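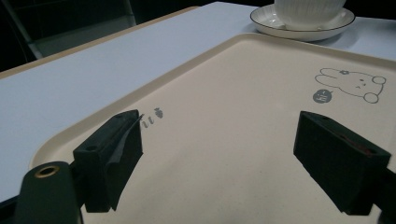
Home | Articles | Interviews | Archive | Contact

Rules for the hand: a talk with the person who writes the collection guide at Perkex

November - by the editorial desk

The guide has 8 pages. It used to have 4, and its writer thinks that was already too much for some people. She works at Perkex, where operators use hand-held grippers to record table tasks with dishes and cutlery, and she asked us to leave her name out, as the guide is signed by the whole team.

"When I came, every operator had an own way," she told us. "One was fast, one was slow, one was changing the grip in the middle. The recordings were all nice to watch, but you could not train on them together."

Her first rule is about the start. The operator holds the gripper open and still before the first movement, and only then goes toward the object. The second rule is about the free hand, which stays away from the table during the whole recording. If a spoon slips, the operator lets it lie and tries again with the gripper.

"People find this one difficult," she said. "Your hand wants to help. But a robot has no helping hand, so the recording must also not have it." 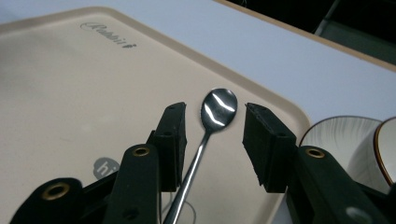 With cutlery she asks for more patience than with bowls. A thin handle gives the fingers little to hold, and operators who learned on cups often close too early. The guide says to bring both fingers to the same height, to stop for a moment and then to close slowly. It was tested together with a partner team at Hanrahan, who wanted the stop to be longer. They agreed on the short one.

We asked what happens with failed attempts. At Cuvia, where she worked before, they were deleted the same evening. At Perkex they are kept and get a label. From the last 2000 recordings, 445 carry it.

"I am not ashamed of this number. I would be more worried about a very small one - then I would think somebody is hiding the mistakes from me."

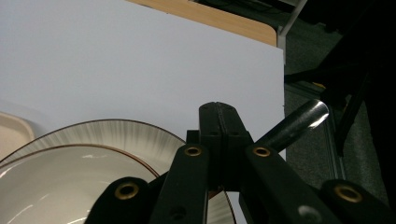 The part she still wants to improve is the check between two recordings. The pads on the fingers must be looked at, the joints must move freely, and the dishes must change their place, so that the model does not learn one fixed table. Operators sign for the first two points. For the third there is only trust, and after lunch, she says, the trust becomes weaker.

A standard for the whole field she does not expect soon. Brondinance has published its own checklist, and she has taken two sentences from it, with permission. "They write about safety of fingers, human ones. We had forgotten it completely." The next version of the guide will have this on the first page.

Contact the editors | Copyright, all rights reserved | Back to top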